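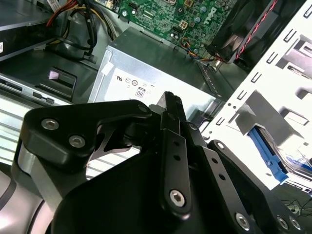 Do you need a full tool kit to strip an old desktop? A single #2 Phillips will get you through most of it, and a kit mostly helps with the little screws, the parts you can't reach and the stuff you'd lose.

OK so, Husetti bench kit, the 77-piece one. Got it from Lernside, opened it same night, have been pulling apart an old Dell with it since. Quick write up 2023-07-28, will fix the typos later, probably not.

What's in it: one ratcheting driver, one slim driver, a big pile of bits, two extensions, tweezers straight and bent, plastic pry tools, suction cup (why), antistatic wrist strap, magnetic mat, flush cutters. Zip case. No thermal paste, no brush. The box art shows a brush. There is no brush.

The ratchet driver first, as that's what you're paying for. Good. Fine teeth, small click, reverses with a collar you can turn with one thumb. Handle is a bit fat for me. I did the cooler screws with it and they came out without the tip walking, which my old driver could not manage. Bits sit in with a firm magnet, none stayed behind in a screw head.

Slim driver, less good. Spinning cap on the end is gritty. Fine for laptops I guess. Hardly touched it on the tower.

Extensions. Short one is great. Long one wobbles, enough that I missed the screw a few times down at the bottom of the case and had to go in with a flashlight in my teeth. If most of your work is deep towers, buy a proper long driver seperately.

By this point the cooler was off and the memory was out, processor still sitting in the socket under its bracket. Left it there on purpose. No reason to lift it unless you're swapping it, and I'd sooner have it clamped down than rolling around on the mat.

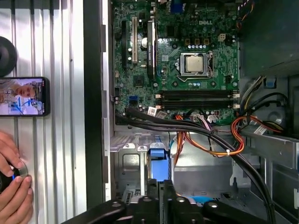 Mahsa Mohammadi asked in the comments on my last one whether the plastic pry tools are any use on a desktop, or are they just there to bump up the piece count. She has the older Husetti set and says hers snapped on the first laptop she opened.

Fair. Mostly for the piece count. But! the flat wide one is good for stubborn connectors. Wide plug, old plastic, latch that doesn't want to let go, and you can get the tip under the latch and not wreck a fingernail. Haven't snapped one yet. Haven't been gentle either. The thin pointy ones bend if you look at them, I'd skip those.

Flush cutters are the surprise. Cheap looking, cut clean. Zip ties gone in one squeeze and no sharp stub left to scrape your knuckles on. Go slow around power wires, point the flat side away from the bundle. I left the factory ties alone till the end anyway, the cables stay out of your way better when they're still tied.

Tweezers are fine. The bent pair picked up a screw that had gone under the drive bracket. The straight pair don't quite meet at the tips, mine anyway, so maybe a bad one.

Drives next. Needed almost nothing from the kit for these, the blue carriers are a squeeze-and-pull job once the cables are off.

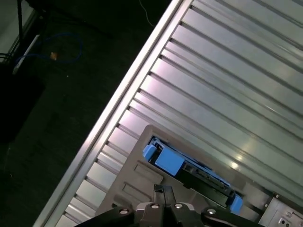
Which brings me to the mat. I put every screw on it in the order it came out and drew around them with the marker. The marker is junk (dried up within the evening) but the mat itself holds. Dragged it across the bench with everything on it and nothing slid. Keep hard drives well away from it. Nasrin Hassanpour lent me her Tesach mat to compare, and the Tesach is bigger, stickier magnet, writes better. It also costs nearly as much as this whole kit, so.

Wrist strap: works, clip is stiff, cord is too short if you're standing. Clip it to bare metal on the case. I sit down to work now, problem solved.

The zip case is my main gripe. Bits are held in a foam block and the foam lets go if you open it upside down. Did that. Spent ages on the floor. Ebrahimi use a hard plastic tray in theirs, with the sizes printed beside each slot, and I wish Husetti would copy it. The sizes on these bits are laser marked and tiny, I can't read them without my glasses

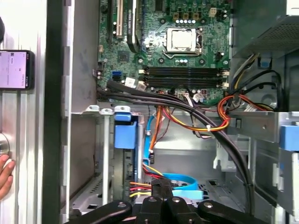
Putting it back together is where the ratchet earns its keep again. Start every screw by hand, then ratchet, stop when it's snug. There's no torque limit on this one so it's on you.

Would I buy it again... for one or two old desktops and a laptop now and then, sure. If you do it every day get the Ebrahimi and a separate mat.

Good: ratchet driver, flush cutters, mat
Bad: long extension, marker, foam, missing brush
Score: 4 out of 5

Lernside says the version with the hard tray is due in October. Same bits supposedly. I've asked about the brush, no answer so far.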